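Why plastic plates come out of the dishwasher wet

08/11/2021

The Drislow wash center handles cups, bowls, trays and plates for school cafeterias and summer programs that have no dishroom of their own. Dirty ware arrives in lidded totes in the afternoon and goes back clean before breakfast. The center was built for china. Over the past several years most of its customers have moved to plastic, and the operations manager has spent much of that time working on one problem, which is drying.

I asked for an hour and got most of a morning. We talked in the office over the clean end, with the door closed against the blower noise.

The manager began with the physics. "A china plate is heavy and it holds heat. It leaves the final rinse hot, and the heat in the plate boils off whatever water is still on it. You pull the rack, you wait, the plate is dry. A plastic plate weighs very little and it gives up its heat right away. The water is still sitting there and the plate has nothing left to push it off with."

The second factor is surface behavior. Glazed ceramic lets rinse water spread into a thin sheet, especially with a rinse additive in it. Most plastics used for tableware do the opposite, and the water pulls up into beads. A bead has little surface area for its volume, so it evaporates slowly, and when it does go it leaves its minerals in one spot.

"People look at the spots and call about detergent," the manager said. "They want a stronger detergent. The plate is clean. What they're looking at is what the water left behind."

The main machine at Drislow is a flight-type unit with a prewash, a wash, a power rinse and a fresh water final rinse. The final rinse is logged at the manifold, and on the morning I visited the reading on the panel was 181 degrees Fahrenheit. I asked whether raising it would help with drying.

"A little, for china. For plastic you get almost nothing, and you pay for it in gas and in warped ware. Some of these plates are rated for it and some only say they are. We had a batch of compartment trays that came through flat all fall and started to rock in December. Incoming water was colder, somebody had turned the booster up to make up for it, and the setting stayed there. The trays never went flat again. I keep one on the shelf."

The tray was on the shelf, and it rocked.

The approach that did help was slowing the conveyor. In its original setup the belt gave each piece a short pass through the blower section, sized for ceramic. The center now runs plastic at a reduced speed, with 60 seconds of moving air. This cut the output of the line by an amount the manager declined to give me, on the grounds that customers read these articles.

"You lose throughput. There's no way to write that up so it looks good. What you get back is that you stop rewashing. Rewash is the number I watch. Every rack that goes around again uses the water, the chemical, the gas and the labor a second time, and it goes through in front of a rack that's waiting."

I asked about towels. The manager shook his head before I had finished the question. Food codes generally call for air drying, and a cloth that has wiped one plate is carrying whatever was on it to the next. The center keeps no towels on the clean side. There had been a roll of paper ones over the hand sink, and after an inspection even that was moved, so that it would not be within reach of the racks.

Stacking is the larger risk. Plastic plates nest closely, and when they are nested wet the water between them has nowhere to go. "That is the whole problem in one sentence. Wet nesting. You take a sanitized plate and a sanitized plate and you put warm water between them and close the lid. By morning it smells. It isn't always a safety failure, but you will not talk a cafeteria manager into serving on it, and you shouldn't try."

To keep the plates apart the center switched to an angled rack sold under the name Prumodwood. In spite of the name there is no wood in it. It is a molded frame with a wide pin spacing, and it holds each plate leaning back a few degrees so that the foot ring drains. The foot ring, the raised circle on the underside, is where most of the trapped water ends up. In a standard peg rack the plate stands nearly upright and the lower arc of the ring becomes a small gutter.

"Turn a plate over and look at the foot. If the ring is continuous it will hold water. If the manufacturer put notches in it, it drains. The notches add nothing to the price that I can see. We ask for them on every order and half the time the plates come without."

After the blower, racks go to a drying bay with open wire shelving and floor fans. The rule is six hours before anything is stacked. I said that sounded long. The manager agreed, and said that it was set for the worst item in the building, a lidded tumbler with a rolled lip, and that plates alone would do with less. A single rule was easier to keep than a chart. There had been a chart. It was laminated and hung on the end of the shelving, and each shift read it differently.

The bay is also where the center learned about humidity. In the first summer with mostly plastic ware the drying times drifted up week by week and the cause was looked for in the wrong places: nozzles, additive, the booster. The cause was the air. The exhaust hood over the clean end had a slipping belt, steam was getting into the bay, and the fans were moving wet air over wet plates. A hygrometer from a hardware store settled it. Two of them now hang in the bay, one at each end, and the readings go in the same log as the rinse temperature.

Rinse additive was a longer discussion. The center buys from Becerra, a regional chemical supplier, and went through several of its products before settling on one made for plastics. Standard additives are designed to make water sheet on glass and ceramic. On polypropylene they do much less, and turning up the dose produces foam in the rinse section and a film on the ware.

"You can feel the film. Run your thumb across the plate and it drags. If it drags, you're overdosing. If it squeaks and it's covered in beads, you're under, or you've got the wrong product. I don't have a better test than that and neither did the rep."

Water hardness comes before any of this. Drislow's supply is hard, and the softener is sized for the building with little margin. When the softener is due for regeneration the spotting comes back within a shift. The manager advises anyone with a spotting complaint to test the water first, at the machine, during production. A test taken at the sink in the morning shows what the softener does when it is rested.

Scratches matter as well, and they set the life of the plate. A knife-marked surface holds water in the cuts, dries more slowly and picks up color. Tomato is the usual one. The pigment is soluble in fat, the fat softens into the plastic under heat, and once both are in the surface no ordinary wash will bring them out. The center presoaks anything that has carried sauce, in warm water and not hot, and does it as soon as the totes are opened. Ware that has sat overnight with sauce on it is soaked too, with lower expectations.

I asked whether the stain was a reason to retire a plate.

"The stain, no. The scratches under it, yes. But the customer sees orange and thinks dirty, so in practice it goes. We pull it at sorting. White and clear show it most. If somebody asks me what color to buy I tell them to think about what they serve." 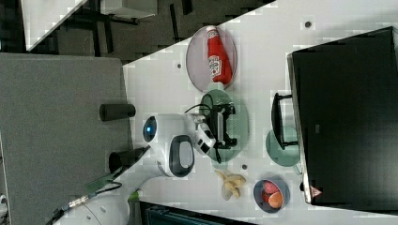 According to a reader who wrote in after our earlier item on dishroom layouts, the whole question is upside down, and a cafeteria short of drying space should go back to china and accept the breakage. The letter argued that plastic only moves the cost from replacement to labor, and that in a small kitchen with a door-type machine there is no belt to slow down and nowhere to put a bay.

I read this out. The manager did not disagree with much of it.

"For a small kitchen with adults carrying the plates, that's probably right. China dries. I'd take it back tomorrow for some accounts. But we truck everything. Weight is fuel, and it's also somebody's back, and a tote of china is a two-person lift if you fill it to where it pays. Then you have little kids at the other end. The reader has a point on the door-type machine, though. With one of those, all you can do is prop the door, crack the racks apart and leave them alone. Buy more plates than you need, so you can afford to leave them alone."

The extra stock is the part of the advice most often ignored. A site that owns exactly enough plates for one meal has to turn them between servings, and it will stack them wet. Votstead, the center's largest account, carried a single set for years and logged the most odor complaints of any customer. It bought a second set, the two now alternate by day, and nothing was changed in how the plates are washed. Complaints fell off within the term.

Totes were the last item. They are washed in the same building but were for a long time treated as packaging, rinsed out and closed up. A wet tote will undo a dry plate. The center now runs them upside down through a separate washer, and holds them in the bay under the same rule as everything else. Lids go on at loading. Newer totes have vent slots under the handles, and older ones have had holes drilled in the same position, with the edges deburred by hand.

I asked what was still unsolved. The manager said tumblers. The rolled lip traps water on the inside of the curl, where air does not reach, and tilting the rack moves the water around the rim without releasing it. He has asked two makers for a straight lip. One replied that the curl was needed for stiffness and offered a thicker cup, which is heavier, costs more and has the same curl. The other has sent samples, and they are in the bay with a strip of tape on the shelf under them.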